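# La sábana sigue ganando

Doblar una sábana es una tarea de dos personas, o de una persona con paciencia. Para una máquina es todavía un problema abierto, y por eso en Uvham llevan desde septiembre dedicados casi por entero a la ropa blanca.

El taller ocupa la planta baja de una antigua imprenta. Angelica Estrella dirige el grupo y antes trabajó en líneas de montaje, donde un brazo repite el mismo gesto durante años. - Una pieza de metal está donde la dejas - explica -. La tela cambia de forma en cuanto la tocas.

Esa es la dificultad de fondo. Una taza tiene un asa y un borde, y el programa puede buscarlos. Una tela grande arrugada no enseña sus esquinas: pueden estar debajo, dobladas hacia dentro o colgando de la mesa. Antes de doblar hay que encontrar dos de ellas, separarlas y estirar. Una persona lo resuelve con una sacudida. Los brazos del taller tiran despacio, sueltan y vuelven a mirar.

Noel Tan lleva la cuenta de los ensayos. En la última serie hubo 40, con telas de tamaños distintos, y en 4 el resultado se habría podido guardar en un armario sin repasarlo. Los demás acabaron con una esquina suelta, un pliegue torcido o la tela en el suelo. Con toallas pequeñas va bastante mejor, aunque Tan no quiere dar una cifra hasta repetir las pruebas.

Fuera del laboratorio las expectativas son más modestas. Benjamín Bravo es encargado de la lavandería Talavera, que atiende a hoteles y a una residencia. Allí ya hay máquinas que planchan y doblan sábanas, pero alguien tiene que engancharlas por las esquinas, una por una, durante todo el turno. Bravo compraría un robot para ese puesto si no parase la línea. La ropa de los residentes, mezclada y con etiquetas, la ve mucho más lejos.

Fidel Figueroa, que lleva dos décadas reparando maquinaria textil, pone otro reparo: el mantenimiento. Un cable que roza o una pinza desajustada bastan para perder la mañana, y en una casa no hay técnico.

Estrella coincide en parte. Cree que el primer uso real llegará a los talleres, con un solo tipo de prenda y alguien cerca. Para el hogar no da plazos. Mientras tanto, el grupo sigue con las telas grandes y ha dejado los calcetines para el año que viene.
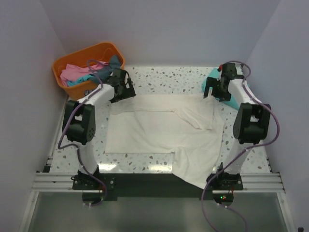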